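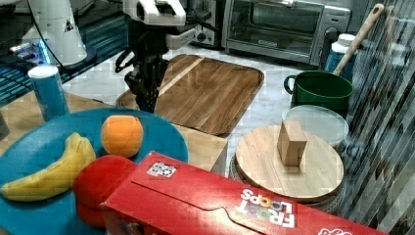

대리석 상판 위의 나무판과 토스터 오븐. 앞쪽 접시에는 바나나와 오렌지, 사과가 담겨 있다.

조리대 위에 무엇을 둘 것인가

글 키리 할리데이

폴컴의 부엌은 대체로 좁다. 시내 북쪽의 오래된 연립주택은 특히 그렇다. 싱크대와 화구 사이에 남는 상판이 팔 하나 길이쯤 되고, 거기에 전기주전자와 식기 건조대를 올리면 도마 놓을 자리를 따로 찾아야 한다. 그래서 이 동네에서는 식탁을 조리대에 바짝 붙여 쓰는 집이 많다. 높이가 조금 달라도 개의치 않는다. 상판에서 썬 채소를 식탁으로 밀어 놓고, 식탁에 있던 과일 접시를 치우지 않은 채 저녁을 차린다.

생활용품점 욜스카는 지난 12월까지 폴컴과 인근 지역의 가정 471곳을 찾아가 조리대를 어떻게 쓰는지 물었다. 방문 조사에 앞서 돌린 설문지에는 2,051명이 답했다. 조사를 맡은 블레어 코위는 원래 수납장 규격을 정하려고 시작한 일이라고 했다. 수납장 안을 보러 갔는데 사람들은 자꾸 조리대 위에 대해 이야기했다. 넣어 둘 곳이 모자란다는 말보다, 꺼내 놓은 것을 어디에 두어야 할지 모르겠다는 말이 많았다고 한다.

설문지의 마지막 문항은 "조리대에서 가장 치우고 싶은 물건은 무엇입니까"였다. 1위는 토스터였다. 그런데 "매일 쓰는 물건은 무엇입니까"라는 문항에서도 토스터가 위쪽에 있었다. 코위는 두 문항을 나란히 놓고 한참 들여다봤다고 한다. 매일 쓰면서도 치우고 싶은 물건이 있다는 뜻이고, 치우고 싶은데도 그 자리에 계속 있다는 뜻이기도 하다.

벽 쪽은 기계의 자리

상판의 안쪽, 벽에 붙은 줄은 거의 모든 집에서 가전이 차지한다. 콘센트가 그쪽에 있으니 달리 방법이 없다. 커피 메이커, 토스터, 토스터 오븐이 한 줄로 서고, 앞에 남는 폭이 실제로 쓰는 작업면이 된다. 상판 깊이가 60센티미터라고 해도 가전을 세우고 나면 절반 남짓만 남는다.

토스터와 토스터 오븐을 둘 다 가진 집에 가면 왜 둘 다 있느냐는 질문을 하게 된다. 사이드 살레히의 집도 그랬다. 그는 프렌더가스트 거리의 2층에 살고, 아침마다 식빵을 굽는다. 식빵은 토스터로 굽고, 남은 피자나 두꺼운 빵은 토스터 오븐에 넣는다. 하나로 줄이려고 토스터를 상자에 넣어 본 적이 있는데 나흘 만에 다시 꺼냈다. 오븐은 예열이 필요하고 아침에는 그 몇 분이 길다는 것이 그의 설명이다.

살레히가 바꾼 것은 순서였다. 전에는 토스터 오븐이 싱크대 쪽에 있었는데, 문을 열면 앞으로 내려오는 구조라 그 앞에 그릇을 둘 수 없었다. 지금은 오븐을 맨 끝으로 보내고 그 앞을 비워 둔다. 문을 열어도 걸리는 것이 없다. 토스터는 위로만 열리면 되니 앞에 물건이 있어도 괜찮다. 그는 토스터 앞에 도마를 눕혀 두고 쓴다. 부스러기가 도마 위로 떨어져서 도마만 털면 된다.

전선은 여전히 골칫거리다. 가전 뒤로 넘겨 둔 선이 어느새 앞으로 나와 있다. 살레히는 빵 봉지를 묶는 끈으로 선을 감아 두었다. 철물점에 전용 정리대가 있지만 사지 않았다고 한다.

나무판 하나의 여러 쓰임

폴컴 남쪽 솔턴 시장 안에서 나무 주방용품을 만들어 파는 카몰 스리통은 올해로 11년째 도마를 깎고 있다. 처음 몇 해는 평평한 도마만 만들었다. 지금은 테두리가 살짝 올라온 것이 더 많이 나간다. 손님들이 도마를 쟁반처럼 쓰기 때문이다.

"빵을 썰고 그대로 식탁에 가져가고 싶어 합니다. 테두리가 있으면 부스러기가 안 떨어져요. 대신 칼질은 좀 불편합니다. 칼 손잡이가 테두리에 닿거든요."

그래서 그는 손님에게 먼저 무엇을 썰 것인지 묻는다. 고기와 양파를 많이 써는 사람에게는 테두리 없는 판을 권하고, 치즈와 빵과 과일 정도라면 테두리 있는 것을 내준다. 둘 다 사겠다는 사람에게는 보관할 곳이 있는지도 묻는다. 도마는 세워서 말려야 하고, 세울 벽이 없으면 결국 상판에 눕혀 두게 된다. 눕혀 둔 도마는 아랫면이 마르지 않아 휘기 쉽다.

둥근 도마도 꾸준히 찾는다. 모서리가 없으니 좁은 상판에서 몸에 걸리지 않고, 냄비 받침을 겸할 수 있다. 스리통은 둥근 판을 뜨거운 냄비 밑에 바로 까는 것은 권하지 않는다. 한 번은 괜찮아도 자국이 남고, 기름을 다시 먹여도 그 자리는 색이 다르다. 시장에 나온 손님이 자국 난 판을 들고 와 사포질을 부탁하는 일이 잦아서, 가게 한쪽에 사포와 식용 오일을 늘 꺼내 둔다.

관리법은 간단하다. 쓰고 나면 물로 씻고, 마른 천으로 닦고, 세워 둔다. 기름은 한 달에 한 번이면 충분하고, 색이 허옇게 떴을 때만 해도 된다. 식기세척기에는 넣지 않는다. 물에 담가 두는 것도 피한다. 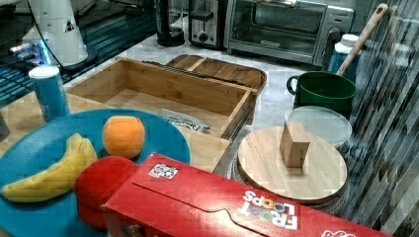

식탁 가까이 놓인 뚜껑 없는 대나무 상자. 안에는 포장된 작은 물건 하나가 들어 있고, 오른쪽의 초록색 머그에는 나무 숟가락이 꽂혀 있다.

상자에 담는 사람들

작은 물건은 흩어진다. 봉지를 집는 집게, 낱개로 남은 간식, 영수증, 양념 봉지 같은 것들이다. 욜스카의 방문 조사에서 조리대가 복잡해 보인다고 답한 집은 대개 큰 가전이 많은 집이 아니었다. 손바닥보다 작은 물건이 제자리 없이 놓인 집이었다.

코위의 팀은 그런 집에 뚜껑 없는 상자를 하나씩 두고 다음 방문까지 써 보게 했다. 상자의 재질이나 모양은 집마다 달랐다. 규칙은 한 가지였는데, 자리가 정해지지 않은 것은 일단 그 상자에 넣는 것이다. 일주일쯤 지나면 상자 안에서 같은 물건이 자꾸 보인다. 그 물건에는 따로 자리를 만들어 준다. 나머지는 버리거나 서랍으로 간다.

결과가 다 좋았던 것은 아니다. 상자가 큰 집은 금방 가득 찼고, 가득 찬 뒤에는 아무도 안을 보지 않았다. 뚜껑 있는 상자를 쓴 집은 더했다. 뚜껑 위에 다시 물건이 올라갔다. 코위는 두 번째 방문부터 뚜껑을 빼 달라고 부탁했고, 뺀 뚜껑은 쟁반으로 쓰게 했다. 얕은 테두리가 있는 뚜껑이라면 컵 몇 개를 올려 나르기에 맞는다.

욜스카가 지금 파는 대나무 상자는 이 조사 뒤에 나온 것으로, 식빵 한 덩이가 들어가지 않는 크기다. 일부러 작게 했다고 한다. 첫 물량 약 3,000개는 솔턴 매장에서 먼저 풀렸다. 대나무는 가볍고 물기에 강한 편이지만 젖은 채로 두면 바닥에 검은 점이 생긴다. 상판을 닦을 때는 상자를 들어내고 닦아야 하고, 상판이 마른 다음에 다시 놓는다.

시리얼 상자의 문제

시리얼 상자는 어느 집에서나 말썽이다. 키가 커서 선반에 서지 않는 경우가 많고, 눕히면 자리를 넓게 차지한다. 클렘 브런턴은 아이가 셋인 집에서 시리얼을 통에 옮겨 담는 일을 두 번 시도했고 두 번 다 그만두었다. 아이들이 상자를 보고 고르는데, 통에 담아 두니 무엇인지 몰라 매번 뚜껑을 열어 보더라는 것이다. 열어 본 뚜껑은 제대로 닫히지 않았다. 시리얼이 눅눅해졌고 상자로 돌아갔다.

브런턴의 해결책은 식탁 쪽 모서리를 시리얼 자리로 정해 버린 것이다. 아침에는 서 있고 저녁에는 누워 있다. 대신 한 번에 한 상자만 꺼낸다. 새 상자는 전에 것을 다 먹어야 나온다. 원통에 든 감자칩은 이야기가 다르다. 바닥 면적이 작고 뚜껑이 있어서 상판 구석에 세워 두면 며칠이고 그대로 간다. 다 먹은 통에 긴 국수를 넣는 집도 있다.

조리 도구를 꽂는 통은 따로 사지 않아도 된다는 의견이 많았다. 잘 안 쓰는 머그면 된다. 손잡이가 있어 옮기기 쉽고, 화구 옆으로 가져갔다가 다시 돌려놓을 수 있다. 나무 숟가락처럼 자루가 긴 도구를 꽂을 때는 바닥이 넓고 무거운 것을 고른다. 얇은 컵에 주걱과 국자를 한꺼번에 꽂으면 넘어진다. 꽂는 도구는 그날 쓰는 것으로 줄이고, 컵 바닥에 물이 고이지 않는지 가끔 들여다본다.

과일은 접시에

브런턴의 집에서 가장 오래 이야기한 것은 과일이었다. 전에는 깊은 그릇에 담았다. 위에 있는 것부터 먹게 되니 아래 깔린 사과가 물러도 알 수 없었다. 큰 접시로 바꾸고 나서는 겹치지 않게 한 층으로만 놓는다. 다 보이니 먼저 먹을 것을 고르기 쉽고, 아이들이 지나가다 집어 간다.

접시는 넓적하고 가장자리가 조금 올라온 것이 좋다. 오렌지와 사과는 굴러간다. 완전히 평평한 접시를 썼을 때는 식탁 밑에서 오렌지를 주운 적이 있다고 한다. 바나나는 사과와 떨어뜨려 놓으면 조금 더 간다. 덜 익은 바나나를 빨리 익히고 싶을 때는 반대로 붙여 놓는다. 꼭지 쪽에 초록빛이 남아 있을 때 사서 상온에 두면 보통 며칠 안에 노랗게 익고, 검은 점이 늘기 시작하면 껍질을 벗겨 얼린다.

접시를 식탁에 두느냐 상판에 두느냐는 집마다 갈렸다. 상판에 두면 오븐이나 토스터의 열을 받는다. 식탁에 두면 밥 먹을 때마다 밀어야 한다. 브런턴은 식탁에 두고 미는 쪽을 택했다. 살레히는 창턱에 올렸다가 여름에 초파리가 생겨 다시 내렸다.

대리석 상판을 쓴다면 한 가지를 더 신경 써야 한다. 자른 오렌지나 레몬을 그대로 올려 두면 광택이 죽는다. 밝은색 상판에서는 자국이 눈에 잘 띄지 않아 나중에 불빛을 비스듬히 받을 때야 알게 된다. 과일은 도마 위에서 자르고, 즙이 흐르면 바로 물걸레로 닦은 뒤 마른 천으로 훔친다. 식초가 든 세정제는 쓰지 않는다. 무늬만 대리석인 상판이라면 산에는 강하지만 뜨거운 냄비에는 약한 것도 있으니 받침을 깐다.

저녁에 하는 일

네 집 내 집 할 것 없이 공통으로 나온 습관이 있었는데, 잠들기 전에 도마 하나 놓을 만큼만 자리를 내는 것이다. 조리대 전체를 치우겠다고 하면 미루게 된다. 도마 하나 크기라면 컵 두어 개와 물병을 옮기는 것으로 끝난다. 살레히는 이 일을 주전자 물이 끓는 동안 한다. 브런턴은 아이들 도시락 통을 꺼내면서 한다.

나도 취재를 마치고 우리 집 조리대를 손봤다. 커피 메이커를 벽 쪽 끝으로 밀고, 서랍에서 놀던 나무 상자를 꺼내 식탁 옆에 두었다. 첫날 들어간 것은 병뚜껑과 고무줄, 건전지였다. 건전지는 다 쓴 것인지 새것인지 아직 확인하지 못했다.

욜스카의 다음 방문 조사는 냉장고 문짝을 다룬다. 스리통의 가게는 솔턴 시장 안쪽에 있으며, 다른 곳에서 산 도마도 사포질을 해 준다. 맡길 때는 씻어서 완전히 말린 상태로 가져가면 된다.

2018년 3월 11일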